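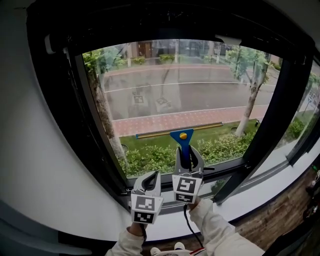
Review meeting, hand-held gripper kit (Willine)
Ground floor meeting room, Rarniswood
Last updated: July, 4:10 p.m.
2 comments

1. Minutes of the previous meeting
Accepted with one correction. Item 4 should read "charging dock," not "charging cable."

2. Status of the trial
Willine has supplied two pairs of grippers on loan. Window cleaning with a squeegee was added to the task list at the request of Barasa. The list now stands at 13 tasks. 273 recordings have been accepted to date and 9 rejected, all for lost marker tracking.

3. Window task
Operators report that the squeegee handle can be held upright in one gripper against the glass. Reflections of the markers in the pane were raised as a possible source of false detections. Willine states that its software discards mirrored patterns. The meeting asked for this in writing, with test results.
Cable routing was discussed. Operators want a longer lead and a clip at the forearm. Willine will quote for both.
Grip force on narrow handles remains open – the current jaw pads are the soft version, and the hard version has not been delivered.

4. Comparison with Rudano
The Rudano kit is wireless but heavier, and replacement jaws are sold only as a full set. No loan unit is available before the end of the quarter. Agreed to continue with Willine and keep Rudano as the fallback.

5. Cost
The Willine offer is $4,000 per pair, software license included for the first year. Renewal terms are missing from the offer. Purchase deferred until they are received.

6. Actions
Willine: written statement on reflections; quote for lead and clip; hard jaw pads; renewal terms.
Barasa: confirm final task list.
Rarniswood: repeat the window task in the morning and in late afternoon light, same operator, same pane.

7. Any other business
Storage cases do not close with the cables attached. Noted.

Meeting closed 3:35 p.m.

Shared 3 times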